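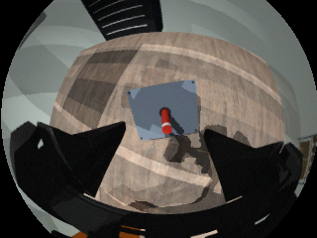 Tokley Transfers is a table of 900 player moves between lower-division football clubs, kept as one CSV file with a row per move. Clem Bolger built the first version in April from club notices, and Lorraine Trevaskis checked the fees. Loans are in the same file, marked L. 

Columns: player_id, from_club, to_club, fee, move_type, window.

Fees are in pounds. An undisclosed fee is left blank -- a free transfer is 0. Of the 900 rows, 750 are permanent moves.

Known problems: Whitelaw changed its club codes between versions 1 and 2, so older joins will fail. Use clubs_v2.csv.

Last updated October 27, 2026. Send corrections to Lorraine with the player_id and a source.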